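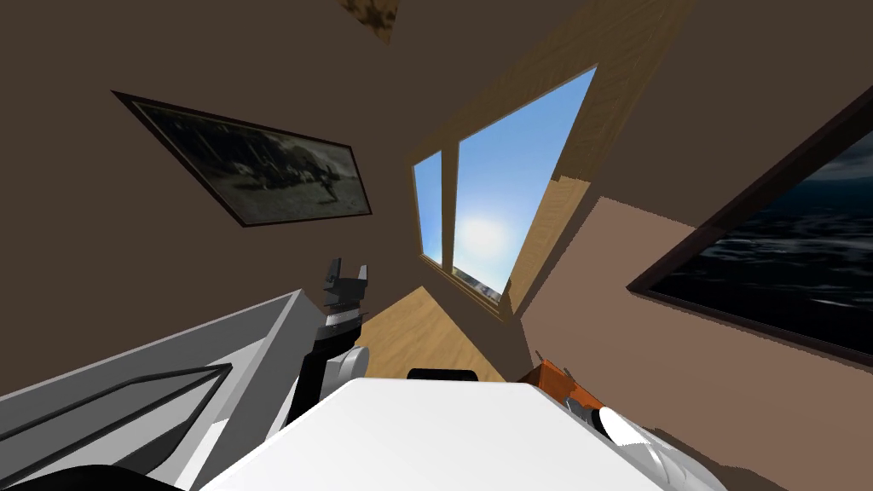 Why the Upstairs Rooms Stay Dark: Window Size and Daylight in Older Houses on Salian Street

Home | Projects | Reports | Staff | Contact

Prakash Alva
Building Studies, second year
Submitted 31 May 2024

1. Background

Salian Street has a row of narrow houses put up for workers at the Derkmont mill. Most still have their first window openings, even where the glass has been replaced. People who live there complain that the upstairs rooms need a lamp on by late morning. I wanted to find out how much of this comes from the windows and how much from the way the rooms are painted and furnished.

A room with dark walls can look dim even with a good window in it. Brown paint soaks up most of the light that reaches it, and a dark picture in a black frame does the same on a smaller scale. White walls send much of the light back toward the far end of the room. Our textbook gives this a short paragraph, but none of the houses in its examples has dark walls, so I had little to compare with.

2. Method

I measured light in 6 upstairs rooms during April. Each reading was taken at noon with the lamps off and the curtains fully open. I used a hand-held light meter borrowed from the department and held it flat at table height, first one step in from the window and then one step out from the back wall.

In each room I also wrote down:
- the width and height of the glass
- which way the window faces
- wall color
- anything outside that blocks the sky, such as a tree or the house across the street

I asked the people living there not to move furniture before I came. One had cleaned the windows the day before. I kept that room in the results, but it may read slightly high.

3. Results

The brightest spot was by the window in House B, at 891 lux. That room faces south and has white walls. House E faces the same way and has glass of the same size, but the walls are dark brown. It gave 873 lux by the window, so the amount of light coming in was nearly equal.

The difference showed up at the back. The white room still had 547 lux near the back wall. The brown room had less than half of that, and I had trouble reading my own notes in the corner by the door.

The north-facing rooms were lower at both points. House C has a yard tree that covers the lower part of the window, and it gave the lowest reading by the glass. I didn't repaint anything, so I can't say how House C would do with lighter walls.

4. Problems

The sky changed between visits. I tried to go only on cloudy days, but two visits had some sun - I marked those in the table kept with the department copy. The meter was also due for its yearly check. Its readings agreed with a second meter when I tried them side by side, so I used it anyway.

Six rooms is a small number, and I picked them from people who answered my note.

5. What could be done

Making the openings larger is costly, and the Virell housing office has to approve any change to the street side. Paint is cheap and needs no approval. For the brown room in House E, I would start with the back wall and the ceiling and then measure again at the same two points. Trimming the tree at House C should come before any work on its window.

I have left copies of the readings with each household. The people in House E are thinking about a pale yellow.

We use cookies to improve your visit. By staying on this site you accept our cookie policy. Accept | Settings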